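Bedroom reset, day two. Stripped everything, washed the cream bedding, and now I'm down to the purple throw I bought in July and still can't fold right.

Brock says thirds. I say drape it and walk away – it's a bed, people!!
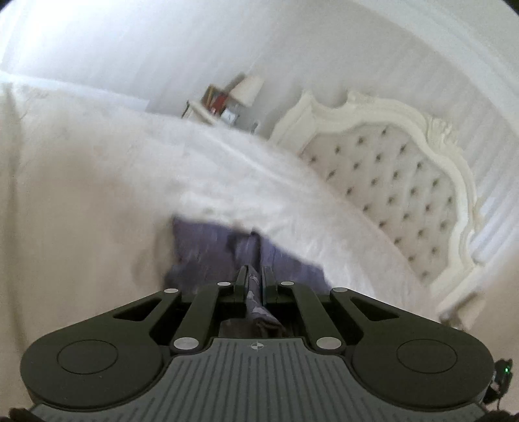
Sunee Saengthong: fold it in half longways first, then lay it across the foot. Mine stays put all week that way

OK trying Sunee's way tonight. The nightstand drawer is next and I'm scared of it – there are receipts in there from two apartments ago.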